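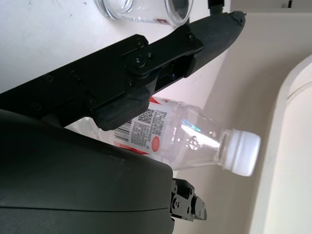 Costache changes bottle label layout

Costache will move to a revised label on its still water bottles in September, the bottler said in a notice to distributors dated March 2026. The change covers 14 product codes filled at the Geton plant.

Minimum text height for the mineral analysis table rises, and the lot number moves from the label to the shoulder of the bottle. Label stock will come from Jorkico, which has run the plant's print line for three years.
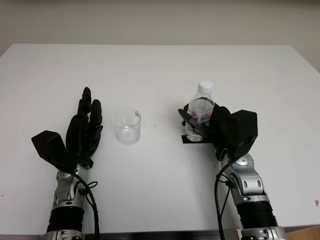
A white tabletop against an off-white wall.

Distributors may sell through existing stock. Pallets with the old label must be booked out within 30 days of the changeover – later returns will be charged at the standard rate. 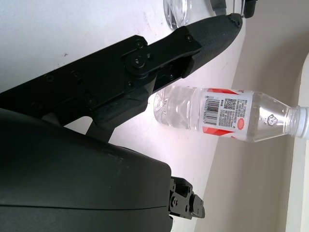

Scanning systems need no update, as barcodes stay the same. Nest Dafis, packaging manager at Costache, said 590 retail accounts had been sent the new artwork. Queries on pallet labels go to the Tekum depot.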